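Arthorpe House, shared kitchen: counter check with comments

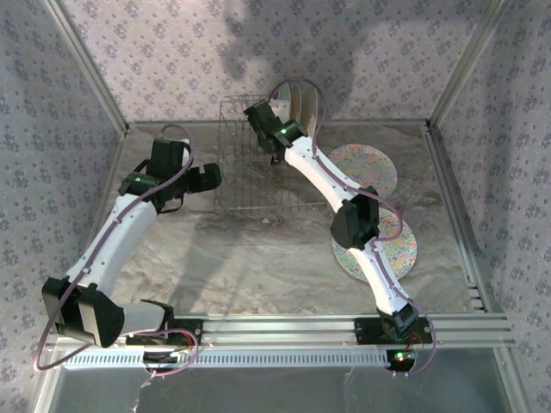

Photo: Glória Valente

Site: Arthorpe House, second kitchen
Checked by: Eifion Maddocks
Date: 28 August 2021
Last full check: November, by Eleri Parry, in pencil

1. Countertop surface
OK. Marble pattern, grey-brown, the perfect color for hiding gravy. Run a hand over it before signing. I did and came away clean, which surprised both of us.

2. Wallpaper behind the counter
COMMENT. Small purple-blue flowers on a lilac-grey ground. Pretty, and somebody's aunt would love it. Check for splashes and lifting seams at every visit. Catrin Eynon has asked for the wipe-clean kind twice and has been told it is "being looked at."

3. Side walls
OK. Same flowers, gloomier mood. No loose paper found by hand.

4. Corner posts
OK. Pushed both. Neither moved. Please do not hang dish towels on them, however much they seem to be asking for it.

5. Rail along the bottom of the back wall
ACTION. Crumbs. Use the narrow brush, the one labeled NARROW BRUSH, last seen in the garden. Glória to do before the next check.

6. Grooved rail, right side
ACTION. As item 5, with more grooves and therefore more crumbs. A damp cloth only pushes them along to a new home.

7. Wire rack
OK. No sharp ends, no rust on my finger. Plates go in the rack after washing. Pans go in the cupboard, where they have always gone, Milovan.

8. Cleaning products
FAIL. The Skurero spray was stored next to the bread. Moved to the lower cupboard. Bottle holds 300 ml and smells like more.

9. Fire blanket
OK. Tag number 184, seal intact. The tag is now the newest thing in the kitchen.

10. Paperwork
COMMENT. Form 576 asks for 2 signatures. It has one signature and a ring from a mug.

Result: pass, once items 5, 6 and 8 are signed off.
Copy to Milovan Hoxha. Original stays on the hook by the door.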